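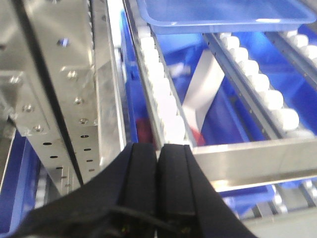 Wrist camera episodes: what to do when the fingers hide the object

Posted by dravum_cell on Mar 28, 2021

We are recording teleoperated picks from blue bins on a roller rack, for a policy trained on wrist images and joint positions. 353 episodes so far, two-finger gripper, one camera at the wrist. With the gripper pointed down at the rails, the fingers cover the lower center of the view. A red part lying low beside a rail shows up as a small patch near the fingertips, and in many episodes it is gone for the last part of the approach. The bright steel also shifts the exposure when the arm turns.

Should these episodes be dropped, or does the policy need them? We are using Goka for logging, default settings. The target is 3,000 episodes by June.

wojcik_r

Keep them. At run time the policy will see the same occlusion, so it has to be in the training data. Three changes I would make:

Start each episode far enough back that the part is fully in view, and hold there for a second before moving.

Give the model a short history of images. We used 6 and saw fewer stalls just above the rail than with a single image.

Lock exposure and white balance. Set them with the wrist over the steel, then check that the dark side of the bin is still readable. If it is not, add diffuse light from above and set them again.

Drop an episode only if the operator lost the part and searched for it using a view the policy does not get. Those teach it to move on information it has no access to. If your operators watch the cell directly, move them to the wrist feed for a day and see how many picks they still complete.

duvow_user7

Had the same thing, we added a second camera on the rack. Fixed it for us. Calibration is a pain though.

tbl_bench

Second camera is fine if you add it now. If you add it at episode 2,000 you have two datasets. Also check the timestamps in Goka. Ours had the images 7 steps behind the joint positions on the default settings, and we blamed occlusion for a week.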